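Ticket: left wrist camera drops out while recording
Cell: Trakholm, two-arm table
Status: open, waiting on part
Opened: 2024-07-21

Hi all, me again. I was trying to get through the tabletop sorting set for Ogola this weekend and the left wrist camera keeps freezing on me. The arm keeps moving fine, the right camera is fine, but the left stream just sticks on one picture for a second or 2 and then jumps ahead. The recorder doesn't complain at all, so I only caught it on playback (ugh).

We have 1,524 examples saved in this batch. I went back through the last 50 and the freeze shows up in a bunch of them, always when the left arm is reaching far out toward the middle of the table. Close in, no trouble.
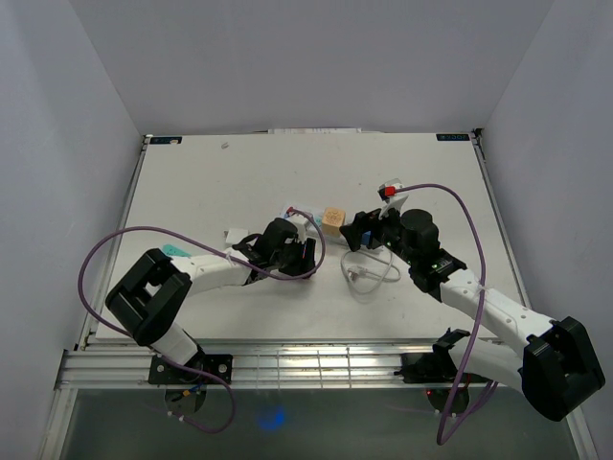

Both arms in at the middle of the table, fixed camera view. Purple cables are the wrist camera lines.

Stuff I've tried so far:

Restarted the Ukier recorder. No change.

Swapped the two camera cables at the computer end. The freeze stayed with the left arm, so I don't think it's the port.

Pushed the red connector on the left camera back in until it clicked. I got roughly 40 clean runs after that and got all excited – then it came right back.

Held the left arm still at full reach and wiggled the cable by hand near the wrist. Froze every time! Wiggling it down by the mounting plate did nothing.

So my money is on the cable itself, up at the camera end. I've asked Nernoven for a new one, and I'd like to leave a bit more slack at the wrist when it goes in.

Question for whoever looks after the training side: do you want the frozen runs deleted or just tagged? I've tagged the ones I found as left_cam_stall and haven't thrown anything out. The batch goes back to June and I haven't checked the older ones yet. Please don't start a training run on it until I have.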